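Recording hand-held gripper demos for a class project

Most write-ups I read before our club tried this made it sound easy: hold two grippers, do the task, train on the recordings, done. I don't buy the "done" part, and after a semester on the Mavside project I'd ask anyone starting out to be a bit suspicious too. The steps below worked well enough for us.

1. Mark the work area. Run a black line around the part of the table you plan to use and keep every object inside it at the start of each take. We skipped this in April and lost a full set of 43 takes to objects that wandered a little farther each time.

2. Check the marker cubes. Each gripper carries one, with square black-and-white patterns on its faces. Wipe them, and look for peeling corners. A smudged cube will still give you numbers, and they will be bad numbers.

3. Pick a dull task. Everybody wants to fold a shirt. Start with a small tool and a tray.

4. Give the cable some slack and keep it off the tabletop. Then stand at the near edge and reach forward with both arms before you start recording.
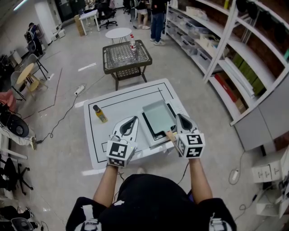
Räsänen

5. Move slower than feels natural. If you would do it in two seconds by hand, take four. Keep the cubes turned so at least one pattern can be seen, even when your wrist wants to roll the other way.

6. Stop after 15 takes and watch them. All of them. Our team hated this step, and it caught more trouble than the Plevby checking script ever did. The script passed 14 takes in which the handle had slipped.

7. Write down the failures and keep the files. Deleting the ugly ones makes your success rate look great and tells your teacher nothing.

How many takes do you need? The Justeck handout from our class says 2,000. I have seen no test behind that number, and I suspect it was picked because it sounds serious. Train on a small batch first, try it with the tray moved a few inches, and see what breaks - then decide if more of the same would help. In our case it didn't help much until we changed where the tray started.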